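Cloth work and the new cell

Posted Thu 16 March – 2 minute read

Print this post | E-mail this post

We have had the folding cell at Prodov since June, and people outside the plant keep asking me what it has done to our jobs. I work in flatwork, mostly sheets and table linen, so I can only speak for my side of the building.

Before the cell there were 34 of us on the folding tables over two shifts. There are still 34 of us, but nine have moved to other work. Some check for stains and tears. Some do what the roster calls demonstration, where you handle the linen with a hand-held gripper so the Kaltalis software has something to learn from. I do three hours of that a day and then go back to the tables.

It is slower than using your hands. You have two fingertips and they only open and close, so you learn to look for a ridge or a fold standing up from the cloth before you go in. Flat cloth is the hard part. My forearm was sore for the first two weeks, and after that we got a rest break written into the rotation.

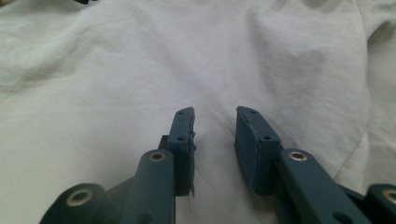
What changed on the floor

The pay rate for demonstration is the same as for folding. Anju Mittal, our shop steward, asked for a higher one and is still asking. A good day is 260 pieces with the gripper. On the tables I would do 600 and not think much about it.

The talk is different too. At the tables you can chat all shift. With the gripper you need to watch what you're doing, and I go home more tired in the head than in the legs.

Some of the older workers like it because they can sit. I'd take the tables, but I'm glad to have had the training – it's on my file now, and the Semo plant is hiring for the same work.

Recent posts
Who gets the early shift
Notes from the lunchroom meeting
New carts, same bad wheels
My first year in flatwork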